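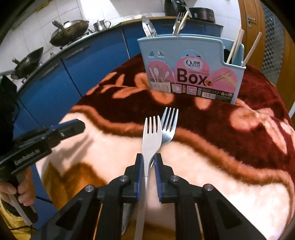
How many demos do we need before the sorting task works for a school club entry?
Posted by kulla_club

We're doing the Fendwood challenge in March, cutlery into a holder. Got 74 recordings so far and the trained model still misses the slot half the time. Is it just numbers or are we doing somthing wrong? Team of five, one laptop, none of us done this before.

Shaikh
Depends how varied they are, but 74 is low. We had up to 500 for ours and it only got decent near the end. Mix it up. Turn the holder, swap forks for spoons, start from differnt spots. Don't do the same neat grab over and over. Same speed too, if one person is fast and another slow the model gets jerky. Chuck out any where you dropped it, unless you want to teach it dropping.

trandska_b
more data. also check your lighting

old_bench
Agree with Shaikh mostly. Would add: keep 90 back for testing once you've got enough, don't train on them. We didn't and thought we were brilliant til the day. Plastic and metal handles behave differently in the grip so do both. And write down which session was which, ours were all called new_final.

Filed under: Clubs & Competitions > Robotics > Getting started

Comments

kulla_club: thanks, will redo with the holder turned. fast/slow thing is def us

mudlark605: does Fendwood let you use your own holder or is it theirs?

Shaikh: own one was fine last year, check the rules sheet

Contact us | Copyright Fendwood Help Board | Back to top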